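Folding towels on the bed: thirds or halves?

Stuvemari
Posts: 3,532
Finally got the thick terry towels I've been wanting since February and I am so happy with them! Question for the folders here. Do you go in thirds the long way first, or just halves? I do thirds on the bed and the pile looks great on the shelf.

Okar
Posts: 200
Thirds, always! You hide the edges that way and a stack looks like a hotel.

Kurek
Posts: 3,355
Have to disagree. Thirds on a thick towel gives you a fat brick that tips over. Halves, halves again, done. And a table beats a bed, the mattress gives too much and you never get a straight line.

Okar
Posts: 200
My table is 36 inches across, Kurek, a bath sheet hangs off both sides! Bed wins.

Lenex
Posts: 36
I'm on team bed too, but my hems fight me. The woven band near the end bunches up every time, no matter which fold I use. Love the color though, so I forgive it.

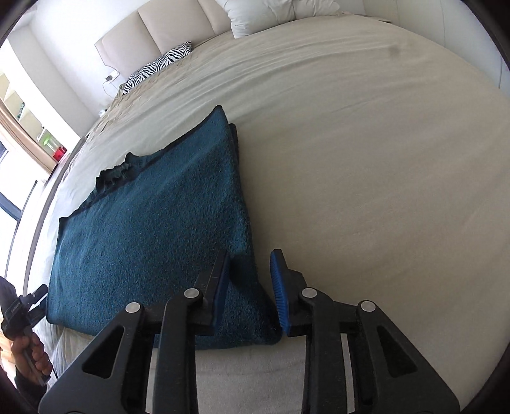

Dark teal one on the beige fitted sheet, hem still bunched

Stuvemari
Posts: 3,532
Ooh, that teal! Try pulling the band flat from both corners before your first fold, it helped mine a lot.

Kurek
Posts: 3,355
Nice towel. Still say halves.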